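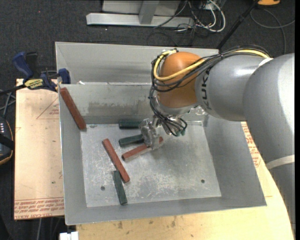 4. Puesta en servicio del deshumidificador Drevus

4.1 Antes de empezar

El equipo se entrega con el depósito vacío y el filtro sin montar. Manténgalo en posición vertical durante 90 minutos antes de conectarlo a la red eléctrica. Si se ha transportado tumbado, deje transcurrir un día completo.

PRECAUCIÓN: No utilice alargadores ni regletas. La potencia nominal es de 620 W y la toma de corriente debe disponer de conexión a tierra.

4.2 Colocación

1. Sitúe el aparato sobre una superficie firme y nivelada.
2. Deje 30 cm libres a cada lado y 50 cm por encima de la rejilla de salida.
3. Bloquee las dos ruedas delanteras.
4. Cierre puertas y ventanas de la estancia.

Nota: En sótanos y trasteros se recomienda el desagüe continuo (apartado 4.4).

4.3 Primer encendido

1. Inserte el filtro con la pestaña hacia fuera hasta oír un clic.
2. Introduzca el depósito - debe quedar a ras de la carcasa.
3. Conecte el enchufe y pulse la tecla de encendido durante tres segundos.
4. Seleccione la humedad deseada con las teclas + y -. El valor de fábrica es del 55 %.
5. Compruebe que el indicador verde permanece fijo. Si parpadea, retire el depósito y vuelva a colocarlo.

El compresor puede tardar varios minutos en arrancar. Este retardo es normal y protege el circuito de refrigeración.

4.4 Desagüe continuo

1. Apague y desenchufe el equipo.
2. Retire el tapón de goma de la parte posterior y consérvelo.
3. Acople la manguera suministrada y apriete la abrazadera a mano.
4. Conduzca el extremo libre a un desagüe situado por debajo de la boquilla, sin codos ni tramos ascendentes.

PRECAUCIÓN: Con temperaturas inferiores a 5 °C el agua puede helarse en la manguera. Desmóntela y vacíela antes del invierno.

4.5 Registro de la instalación

Anote el número de serie y la fecha de puesta en servicio en la tarjeta de garantía. Las consultas técnicas se dirigirán por escrito al servicio posventa, a la atención de Nazareno Gatti.

Revisión del texto: 29/08/2024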